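Pruldale library's play corner reopens with new tables and old questions

27/04/2022

The children's corner at Pruldale library is open again after being closed since August, and the furniture is the first thing parents will notice. The low square benches have gone. In their place are round white tables, each on a single column, bought from the supplier Povska as part of a refit that cost $2,530.

The library says the tables are easier to wipe down and let children sit facing each other. Both may well be true. What the announcement leaves out is how a table on one central leg behaves when a four-year-old decides to hang off the side of it. We asked whether that had been tested and were told the tables are "suitable for general use." That was the whole reply.
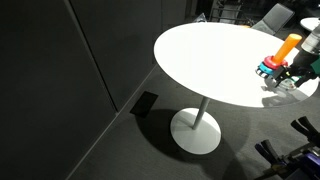

2 min read

The toys are a safer bet. Stacking toys with bright rings, including a red one and a teal one, have replaced most of the old jigsaws, which had been short of pieces for years. An orange cylinder stands up through the rings and gives small hands something big to grab. It is a simple idea, and simple toys tend to outlast the clever ones.

Still, the library's leaflet claims that 12 minutes of stacking a day "supports early math." It gives no source. The toy shop Bae, which supplied the stackers, uses nearly the same sentence on its own shelf labels, so readers can judge for themselves where the claim came from.

Then there is the color scheme. White tabletops over dark gray carpet look smart on opening week. They will look less smart once the felt-tip pens come out, and under strong light a plain white top can be hard on the eyes. The branch in Trostden bought white tables too and now keeps them under plastic covers – a cost that does not appear in the Pruldale budget.

The corner is meant for children aged 4 to 9, though most of those using it on the first morning looked younger. It is open whenever the library is, and no booking is needed. Parents are asked to put the rings back on their stacks before leaving.

The library says it will review the furniture in August. It has not said what it will be measuring, or whether the results will be made public.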